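Tutix boards > Teaching & demos > Folding by hand or by headset?

mossycog
22 August 2024
Started our cloth folding task over at Onville and I'm already having doubts. We've got 60 demos done with the hand-held grippers (you just hold one in each fist and fold the thing yourself) and the arm copies the big first fold nicely, then goes to bits on the sleeves. Would I be better off doing it all by remote control? I've got use of a Drirum headset set-up till March.

plinthboy
Remote, every time. With hand-helds you do things the arm can't reach, you don't notice, and half your demos are no good. When I drive the arm myself I only ever record moves it can make.

quietladle
Disagree with plinthboy, sorry! I did 29 shirts in a morning with hand-helds and I'd have managed maybe a third of that in a headset, with a sore neck on top. Sleeves need lots of goes more than they need perfect ones. 60 is nothing for cloth.

plinthboy
Fine, but lots of goes at a move the arm can't copy is still rubbish data. Ask me how I spent most of March.

mossycog
How many is enough then?

quietladle
We stopped at 653 for T-shirts. The Van Wijk lot did 1,335 for towels and shirts together, which I think was overkill, but theirs does cope with a crumpled start. Slow down at the pinch, and keep your elbows in so you stay within reach (that bit is for plinthboy). Also vary where the shirt starts on the bed. I was putting mine in the same spot every time, like an idiot.

mossycog
Oh, I've been doing that as well. Right, moving it about from now on, and I'll do a small batch by remote just for the sleeves and compare. Couple from the bed set-up:
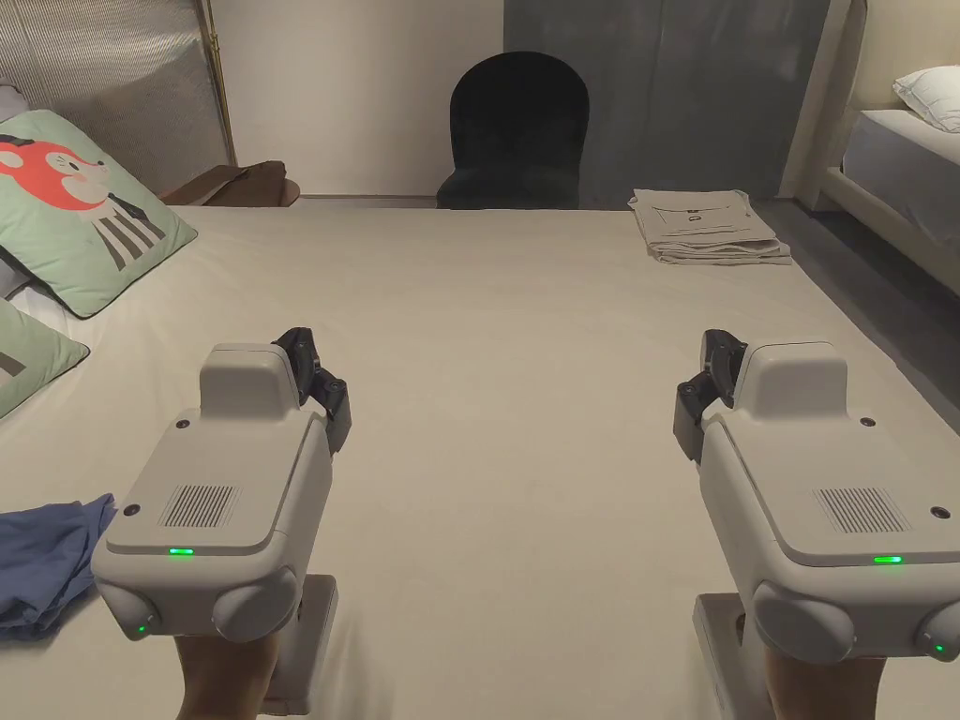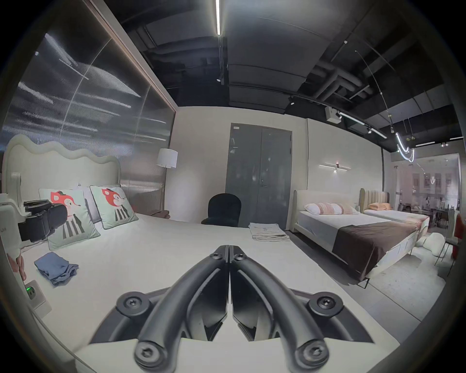
Hand-held grippers over the bed, both grippers in the first, fingers close up in the second.

plinthboy
Do the sleeve batch first. Bet you don't go back.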